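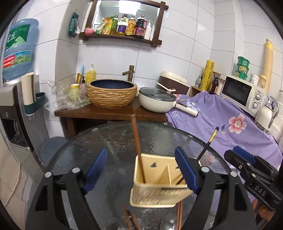 Häufige Fragen zur Beschaffung von Handgreifern

Stand: April. Zusammengestellt von Mareike Dreßler, Einkauf und Projektplanung bei Pitden. Die Antworten gelten für Teams, die Handgreifer für Aufnahmen in Küchen und Wohnräumen anschaffen oder aus Projektmitteln beantragen wollen.

Wie viele Greifer brauchen wir für den Anfang?
Zwei pro Arbeitsplatz. Viele Aufgaben am Tisch, etwa das Einräumen von Stäbchen und Löffeln in einen Besteckhalter, lassen sich mit einer Hand beginnen, für das Festhalten des Behälters wird aber oft die zweite gebraucht. Wer nur ein Gerät bestellt, bestellt meist nach und zahlt den Versand doppelt.

Was kostet ein Gerät?
Im letzten Angebot von Clirell lag der Stückpreis bei 1.277 Euro netto, ohne Ladegerät und Koffer. Der Preis gilt ab der ersten Einheit. Einen Mengenrabatt gibt es erst bei Rahmenverträgen, dafür bitte bei Helmut Ackermann melden.

Welche Folgekosten müssen in den Antrag?
Fingerbeläge, Speicherkarten und eine Reserve für Reparaturen. Geriffelte Beläge nutzen sich je nach Aufgabe unterschiedlich schnell ab, Keramik und Holz sind harmlos, raue Fliesenkanten nicht. Wir setzen für Verbrauchsmaterial 12 Prozent des Gerätepreises pro Jahr an. Schrauben an den Fingergelenken gehören zur Wartung und werden nicht einzeln abgerechnet.

Wie lange ist die Lieferzeit?
Zuletzt über 18 Arbeitstage ab Auftragsbestätigung. Ersatzbeläge kommen getrennt und meist früher. Vor den Sommerferien bitte mehr Zeit einplanen.

Müssen wir die Gegenstände für die Aufgaben mitkaufen?
Nur zum Teil. Besteckhalter, Essstäbchen, Löffel und Pinsel sind billig und laufen über die Handkasse. Größere Sachen wie Mikrowelle oder Reiskocher sind in den meisten Wohnungen vorhanden und werden nicht erstattet. Belege für Kleinteile gehen gesammelt an Mieke Stevens.

Eignet sich jeder Tisch?
Nein. Glasplatten spiegeln und sollten vor der Planung mit einer Probeaufnahme geprüft werden. Ein Ersatztisch kann mit in den Antrag, wenn die Probe nicht brauchbar ist.

Kaufen oder mieten?
Bei Projekten unter 20 Wochen rechnen wir mit Miete über Brirnow, darüber mit Kauf. Die Miete enthält ein Austauschgerät, aber keine Beläge.

Wer gibt die Bestellung frei?
Şengül Türkmen. Ohne Kostenstelle und Einsatzort geht der Antrag zurück.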